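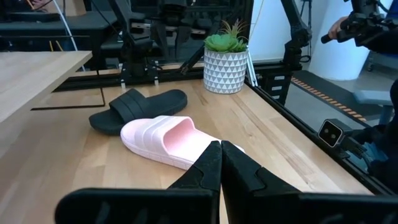 A pink slide and a black one of the same style.

In Praise of the House Shoe

I have been a person who takes her shoes off at the door for 18 years now, and I would like to make the case for it as gently as I can, knowing how cross people get on the subject. My own mother kept her shoes on from breakfast until bedtime and thought anyone who asked her to do otherwise was being fussy. I loved her dearly and I still think she was wrong.

My conversion came in a rented apartment on Gavura Street, where the woman downstairs could hear every step I took. She never complained. She simply left a pair of felt slippers outside my door one evening in May, with a note that said they might be comfortable, and I was so embarrassed that I put them on right there in the hallway. They were comfortable! Within a week I couldn't imagine walking across my own kitchen in anything else, and I began to notice how much grit I had been carrying in from the street all that time and then sweeping up again on Saturdays.

People usually argue this question on grounds of dirt, and I suppose the dirt matters. But what I really care about is the little pause at the door. You come in with your bags and your bad mood, and you have to stop, bend down, and fiddle with a lace. By the time you've stood up again you have arrived. I don't know of another household habit that does so much for so little money, unless it's putting the kettle on.

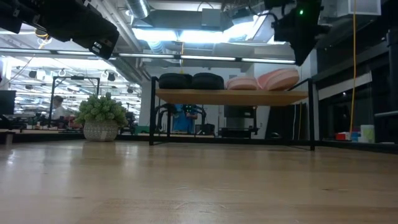 Filed under: Home & Habits

Now, the objections. The one I take most seriously is the guest's. It is a hard thing to be told at somebody's front door that you must show the company your socks, especially if you chose those socks in the dark, and harder still if your feet hurt or your balance isn't what it was. I went to a dinner once where a sign in the entry said NO SHOES PAST THIS POINT, and I spent the whole evening with cold toes, thinking unkind thoughts about the soup. A rule like that, with nothing soft offered alongside it, is only half of hospitality.

So offer something. Keep a basket. Mine has a few pairs in different sizes, washable, with backs that nobody has to wrestle with, and a stool beside it for sitting down. The little museum at Flomuseo does this beautifully in its old farmhouse rooms, where visitors pick a pair from the shelf and shuffle around on the waxed floors like children — grown men in neckties, quite happy. And if a guest would rather keep his shoes on, let him. A floor can be mopped after he goes home.

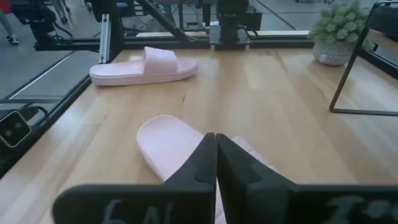
Last updated: Sunday, December 17, 2023

Several of you wrote in after the first version of this piece to ask what kind to buy, and I'm afraid I have opinions there too. I wore wool clogs from Drusari for years and wept a little when the soles went. In summer I like a plain slide with a wide strap and a thick sole, the sort you can step into with a laundry hamper in your arms. You needn't spend a fortune. My present pair came from the Bashir shop by the bus station, out of a bin by the register, and they have outlasted some very handsome boots.

One reader told me her family has always kept two sets, one for the house and one for the back porch, and that her grandchildren police the border with great strictness. I've since tried it myself, and I keep forgetting which pair is which. The porch ones are by the back door as I write, or I hope they are.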